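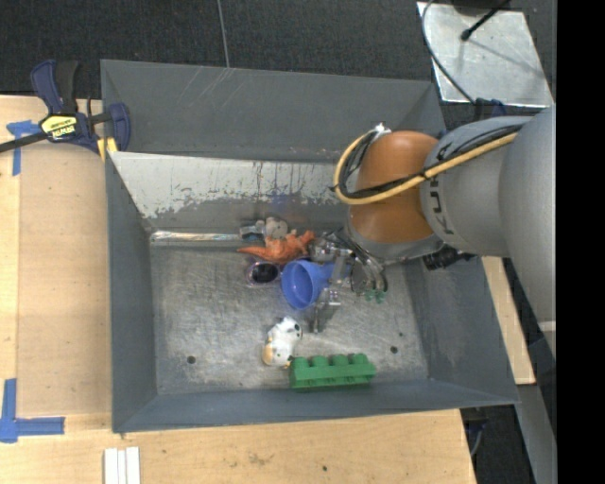
Gray metal bin on the table, with the dinosaur and the blue cup still in it

Metal bin for toys: keep it or swap it?

Posted in Home & Storage

Kallard_mom
I love this bin! It's big, it's gray metal, the sides slope out so you can see everything from above, and small stuff stops getting lost the way it did in our old deep basket. Right now it holds the orange dinosaur, a blue plastic cup and a few odds and ends that never found a home. My trouble is the bottom. It's bare metal, all fine scratches and swirly marks, and every toy that goes in lands with a clang (bedtime is 7, so you can imagine). Can I line it with something that wipes clean? And is there any way to get the swirls out, or do I just live with them?

pradport_attic
Oh, line it, you'll be so happy you did! I have a metal tub of my own and cut a piece of thick felt for the floor. Make a paper pattern first, because with sloping sides the bottom is smaller than the top, and I cut my first piece way too big (11 inches of good felt in the trash, ouch). Don't glue it. Mine lifts out and goes in the wash, and the noise is down to a nice soft thud. If you want wipe-clean, cork shelf liner works too, but it curls up at the corners for the first week or so.

Trondus
just leave it, scratches are fine. ours is 15 years old and looks way worse lol

krajci_street
Felt gets my vote too! On the swirls, try a soft cloth with baking soda and a little water, going in one direction only, then rinse and dry it right away. Test a corner first. You won't get it like new, and deep scratches will stay, but pale patches on mine faded a lot. Run your finger over the bottom before you put toys back, and if you feel a rough spot, smooth it with very fine sandpaper. I did mine on a Thursday night in front of the TV and it was weirdly fun.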